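Startups and the Tech Press: course notes, Unit 6
Reading a funding announcement
Tayla Rakena

Bring a printed copy of the Korau release to the tutorial. We'll mark it up line by line.

1. What a round is, and what gets reported

A company says it has "closed" a round. Students tend to read this as money in the bank. Sometimes it is. Often part of it is paid in stages, tied to targets the release doesn't mention, and part may be old notes converting to shares. The headline figure adds all of it together. When you see one number, ask what's in it.

Then ask who supplied it. In the set reading, four news sites carried the Feltov story in nearly the same words, which were Feltov's words. Four links, one source. I don't count that as confirmation and neither should you in your essays.

2. User numbers

Feltov claimed 1,908 "active hosts" on its short-stay booking app. Active how? The release has no definition. A host who opened the app once in July could qualify. Compare Jillar, which reported 59 paying hosts in the same period and was treated by the same sites as a failure. I know which figure I'd sooner lend against.

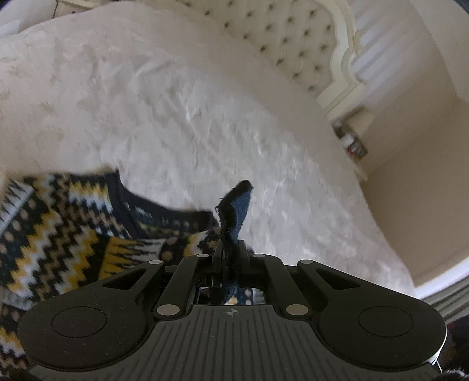 Fig. 6.1. Bedspread and button-tufted headboard.

Growth percentages deserve even less patience. Tosh announced 81 per cent growth in bookings without giving a starting figure. Going from 11 bookings to 20 gets you almost there. If the base is missing, leave the percentage out of your analysis, or say plainly that you can't use it.

3. "Backed by"

This phrase covers a lead investor with a board seat, a small cheque from somebody's cousin, and a free desk in an accelerator. Korau's release uses it three times and it seems to mean something different each time. Check the company register where you can. It's dull work and the filings lag by months, but directors sign them, and they're more careful with a signature than with a press quote.

4. Valuation

Private valuations come from the price of the newest shares multiplied across all the shares, including older ones with weaker rights. Nobody has offered to buy the whole company at that price. I'm not convinced the word should be used in a news story at all, though I've lost that argument with several editors.

For the tutorial: rewrite the first paragraph of the Korau release using only claims you could check yourself. Most people end up with two sentences. One is fine.

Print this page | E-mail this page

Related notes
Unit 4: Who pays for tech news?
Unit 5: Apps, platforms and other loose words
Unit 7: Layoffs and how they're announced
Essay guide and marking sheet

Contact the course office | Copyright Tayla Rakena | Back to top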